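19 Jul 2019

Se da cuenta en esta entrada de la segunda jornada dedicada a la revisión del ordenador de sobremesa destinado al archivo de Bergate. El equipo permanecía almacenado desde el traslado y se ha considerado preferible recuperarlo antes que tramitar una compra nueva.

## Estado del interior

La torre se coloca tumbada, con la tapa lateral retirada, de modo que la placa base quede accesible desde arriba. Se recomienda disponer de una mesa despejada a la altura de los codos y de 2 recipientes para la tornillería.

La placa, de color verde, lleva impreso el logotipo de DELL a la derecha de las ranuras de memoria. El zócalo del procesador se encuentra vacío y con las palancas de retención levantadas, por lo que conviene no apoyar nada sobre él.

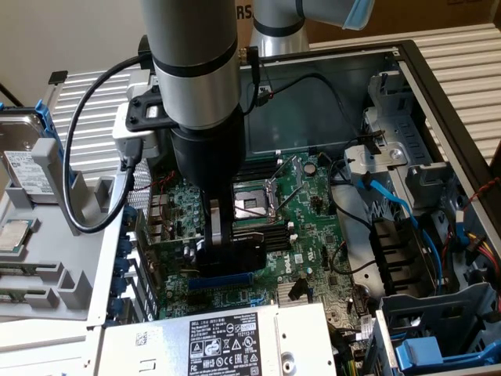
## Trabajos pendientes

Quedan por realizar las siguientes operaciones:

- Limpieza de los contactos de las ranuras de memoria.
- Sustitución de la pila de botón.
- Montaje del procesador, solicitado a Jeva con la referencia 758.
- Comprobación de la unidad de disco.

El coste previsto asciende a unos 200 euros. Don Anil Sastry ha tenido la amabilidad de facilitar pasta térmica y una pulsera antiestática, cortesía que se agradece desde estas líneas.

La puesta en marcha queda fijada para el mes de agosto, una vez recibido el procesador.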